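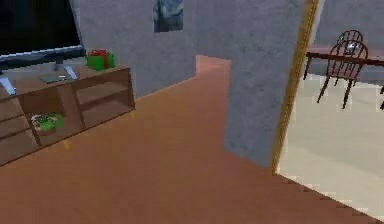 *The simulated living room, with the dining room through the yellow door frame.*

I was asked to be impressed by this room, and I've tried. It's where the navigation software for our Trastero cart gets tuned before anyone lets the real machine out of its bay. Houshang Amini, who set it up, says the cart did 600 simulated runs in August without touching the furniture. Good for the furniture.

My trouble is with the floor. In the render it's one smooth reddish-brown sheet until it meets the pale tile next door, and there's no rug on it anywhere. The floor at Kimano has a drain channel, a patched expansion joint and a strip of tape that has been lifting at one end for as long as I've worked there. The cart's left wheel drops a little at the joint every single trip. After enough of those the encoder coupling works loose, and then the cart thinks it's somewhere it isn't. Which simulated run covers that?

I put this to Behrouz Shirazi, who does the servicing. He checks the coupling every 100 hours, although the sheet says 400, and he wipes the front sensor window at the same time. He got to those numbers by lying on the concrete with a torch. The sheet, as far as I can find out, was copied from the older Fandness unit, a heavier machine with different wheels.

To be fair to Houshang, the simulator caught 2 bad turning settings that would have cost us a doorway. Thin legs under a cabinet and spindle-backed chairs are a fair thing to throw at a planner, and I'd sooner it got them wrong on a screen. I'm not arguing for switching it off.

I do object to the way the hours get split. Tuning gets a budget line and a weekly meeting. Servicing gets whatever Behrouz can find between other jobs, and his notes live in a exercise book in the bay drawer. When the Najafi people came through they were shown the render on the big monitor. They didn't ask to see the exercise book and we didn't offer.

Give him a proper half day a fortnight and put his intervals on the sheet. Then I'll come and look at the living room again.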